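Week 6 notes - Automation on the floor, and what the job turns into

Ivan Zakharchenko, handout for the evening section. Updated 2026-05-03. Read before class, bring a pen, we mark these up.

Where we left off

Last time: the big fixed stuff. Conveyors, palletizers, things bolted to the ground. Easy to see who is affected because the machine stands where the person stood. This week is the mixed-goods kind, small items, all different shapes, picked by hand until pretty recently. Harder to see who is affected. The job keeps its name and changes underneath.

Main case is Firovden, the snack packing firm. They do assorted boxes. Old setup: packers at long tables, each one fills a box from bins, tapes it, passes it on. In January they started moving part of the line over to Zalik, the picking system from Kuvbridge.

What changed first (from the shift interviews)

- Packers became "demonstrators" for part of the shift. Same picking motion, but holding a gripper tool. The recordings go to train the machine.
- Pace dropped. A fast packer with bare hands is slow with two grippers. People hated that at first, felt like being new again.
- Piece rate stopped making sense so they went to hourly. Some gained, the fastest ones lost. Come back to this in discussion.
- Wrists and forearms. Different ache from before, not neccessarily less.

Why snacks are hard

Crimped ends, shiny film, air inside. Packets lie on top of each other. A good packer knows without thinking which one to lift first so the rest don't slide. Ask her how and she can't tell you, she'll just do it again slower. Textbook word is tacit knowledge, write it down, it comes up again in week 34 of the reader (page 34, sorry, not week).

Look at the pile in the next one as a sorting problem. Big yellow puffed packet leaning on its neighbors, silver-grey one partly under it, long narrow one in front. The box behind still has nothing in it. Which would you take first?
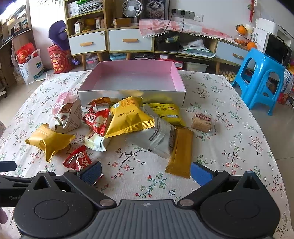
Who owns the skill

Firovden logged 3,174 demonstrations in the first stretch. Packers got their normal hourly wage for them, nothing extra. Management view: it's work time, we pay for work time. Packers' view: you are buying something that lasts longer than the shift. Both fair to argue. Sandhu (the second reading) says treat it like training an apprentice and pay a trainer's rate. I half agree, the apprentice doesn't get copied onto every other line.

Jobs at the end of it

Five packers moved to line support, clearing jams and fixing bad picks. More standing around, then a rush. One described it as "waiting for it to need me." Less talk between people too, the stations are farther apart now. Doesn't show up in any productivity figure, so ask about it when you do your own interviews.

For next time

Pick a job you've done. Write down one motion you could do well and couldn't explain. Then: would you record it for your employer, and on what terms? One page, handwritten ok. Sandhu chapter 5 if you havent yet.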